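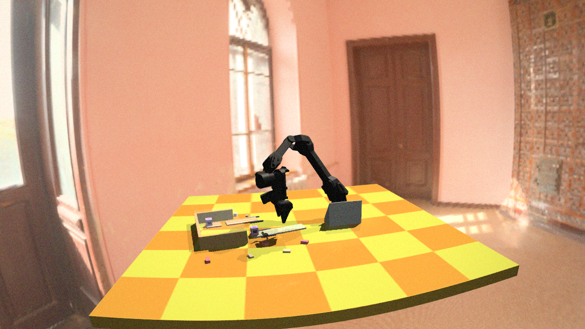
The simulated cell, with the gripper over the table and the raised platform to the left.

Trullon cell: progress report to Horgan, April

We're very pleased with where the cell has got to this period. The simulated version now runs from start to finish without anyone having to nudge it, and the maintenance routine we promised in the bid is written and in daily use at Willonthorpe.

Setting up

Most of the early weeks went on the arm's base position. In the first build it sat too far forward, so the elbow had to fold up tightly to reach anything near the platform, and the wrist would stop short. We moved the base to the back of the table, behind the grey panel, and the arm now comes up and over with room to spare. It was a small change in the settings file and it made a huge difference – we wish we had tried it sooner!

The chequered tabletop has earned its keep too. With yellow and orange squares under the pink cubes, a shift in position after a bad reset is easy to spot by eye, and Ikimcombe can tell us over the phone which square to look at.

Looking after it

Each Monday we reset the cell, send the arm to its home pose and compare the joint readings with the saved set. Then the fingers are opened and closed 18 times over the bare part of the table. If the gap drifts, we reload the gripper file before doing anything else. The whole check used to take most of a morning and now takes around 7 minutes.

Faults and repairs

We logged 724 runs. The worst fault was a shudder in the wrist when the fingers came down close to the tabletop. We blamed the motor settings for days, but the contact shape around the wrist housing had been drawn too large and was catching on things it should have cleared. We redrew it closer to the real outline and the shudder has not come back.

The thin pieces still give us trouble. The two sticks on the platform sometimes sink slightly into its top after a reset, and we have a temporary fix that lifts them a touch before each run. We'd like a proper one.

Next period

We plan to reach 2,000 runs with the present layout, then hand the settings to Ikimcombe so they can load them on their own machine. No change to the budget is requested. We would love to show Horgan the cell running, either at Willonthorpe or by video call, whichever is easier.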